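5 min read

Weltholm Automation Short Course
Unit 4 handout: When the record goes bad (tracking loss, cable snags, late stops)

Read before the lab. We wont have time to go through all of it in class.

Background. Hand-held grippers, one per hand, marker cube on each. The operator folds, packs, tidies. Software called Clallik works out where each gripper is from the cube plus the onboard view. Later a robot gets trained on those paths. Bad path in, bad motion out. So a fault at this stage is a safety matter, even with no robot arm powered up yet.

The case. April, afternoon block, cloth handling task. 2,679 clips logged over the block. 76 flagged by the checker afterward. Most were short dropouts, easy to throw away. The bad group was different: the cube was lost, the software guessed, and the guess was a smooth line. Smooth line passes the checker. Remember that for the quiz.

How a cube gets lost:
- wrist rolled too far, face turns away from the camera
- forearm or sleeve in front of it
- glare off overhead lights on the white faces
- cloth draped over the cube when lifting (very common with big pieces)

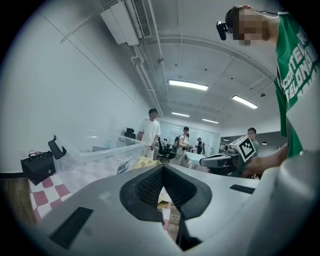
Fig. 1. Second gripper with its marker cube, ceiling lights on behind.

Look at how the cube tilts. Tilt is fine on its own. Tilt plus glare plus a fast move is where the Clallik log started to show jumps. Operators were not told to slow down at the lift. Should have been, the written procedure (Drarnance sheet, rev 2) has it on the back page, where few people look.

Second fault, grip state. The log stores finger opening only. No force. A thick fold of cloth holds the fingers apart, and the software read that as "open, nothing held". So the training data had the hand carrying cloth while the label said empty. A robot that learns from this may let go early, or swing at full speed with a load on.
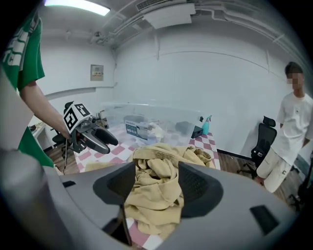
Fig. 2. Cloth pinched between the fingers; cable hanging from the other gripper.

Third fault, the cable. One operator stepped on it mid-clip. Gripper yanked down, clip kept recording, operator caught balance on the table. No injury. Written up as a near miss the same day, which was right. What was wrong: recording carried on for 60 seconds before anybody called stop. Everyone thought somebody else would call it.

Changes made at the Carnegie lab room after review:
1. Cable taped to forearm or routed up the back. Check before every block
2. Any person in the room can call stop. Say it loud, no reason needed
3. Gap longer than 5 frames = clip is rejected, no filling in
4. Grip label checked by eye on every flagged clip
5. Spare chairs pushed back, people not working stay clear of the operator

Item 3 cost us a lot of data. Still worth it.

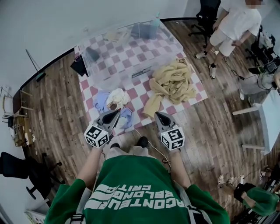
What should an operator do first when a gripper gets pulled by its cable?
Stop moving and call stop, then put both grippers down before touching the cable. The clip is marked bad even if the path looks clean.

For lab: bring the Drarnance sheet, read the back page. Pick one fault from the list and write half a page on how you would catch it automaticaly. Diagrams ok.

Comments (3)

rivet_76: Is the 5 frame limit per gripper or both together? Sheet doesnt say.

course staff: Per gripper. Will fix in the next version.

mossbank: we had the same grip label thing with towels. adding a force sensor helped but then the sensor drifted, so check that too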